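Nistum Refurbished Desktop Tower (Dell board)

Sold by Michalík Stirnier, used office equipment
Condition: used, tested, case marked
Warranty: 9 months, parts and bench time
Stock: 34 at the last count

What you are buying

A second-hand office tower, the sort that spent its working life under a desk with somebody's shoes against it. We sell it under the Nistum label because we wipe it, test it and put our sticker on the box. The label adds nothing else. Anyone who tells you a refurbished tower is "as good as new" is selling one.

It will run a browser, accounts software, a label printer and a spreadsheet or two. It will not do much for games, and we don't accept returns from people who bought it for them.

Who should skip it

If you want something quiet for a bedroom, look elsewhere. If you want something small, look elsewhere too. We had a run of buyers in March who expected a box the size of a paperback, though the word "tower" was in the title then as well.

What we do to each one

Ludmila Trnka opens every case, blows the dust out, reseats the memory and checks that the cables are pushed home. Each machine then runs under load for 15 hours. The ones that restart by themselves go for parts. We don't repaint cases or polish out scratches, and we are suspicious of sellers who do, as the money has to come from somewhere.

Drives are wiped before sale. You can have one fitted by us or bring your own. The Foler drives we used to offer as an upgrade have been dropped from the list. Too many came back.

Getting inside

The side comes off and most of what you would want to reach is there. Memory slots and expansion slots are on the main board, and the slot latches are blue plastic. The power supply is a boxy silver unit with a mesh grille. Igor Sikora, who answers the support line, asks that you unplug the mains lead before ringing him, and he will ask again when you do.

Cabling is as the maker left it, plus whatever the last owner's IT department did. Some of it loops about more than we would like. We leave it alone if it tests fine, so don't expect the combed and tied look you get in adverts.
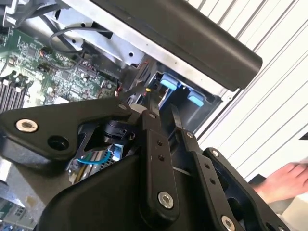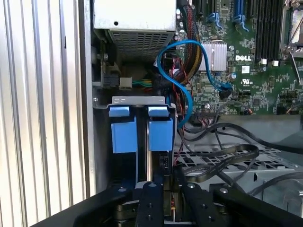 Upgrades worth paying for

More memory, usually. A solid-state drive, nearly always. A faster processor, hardly ever: by the time you have bought one and had it fitted, you have spent most of the price of a better used machine.

Fitting is charged at 40 for any one job, parts not included. If you can hold a screwdriver, save your money and do the memory yourself.

In the box

Tower
Mains lead
Test sheet, signed

No keyboard, mouse or screen. No operating system disc.

Returns

Unused and complete, any reason, you pay the carriage. Faulty, we pay it. Machines that come back with parts swapped are not faulty. We note what was fitted when each one left, so please don't try.

Collection from the trade counter by arrangement. Ring first, as the door is kept locked.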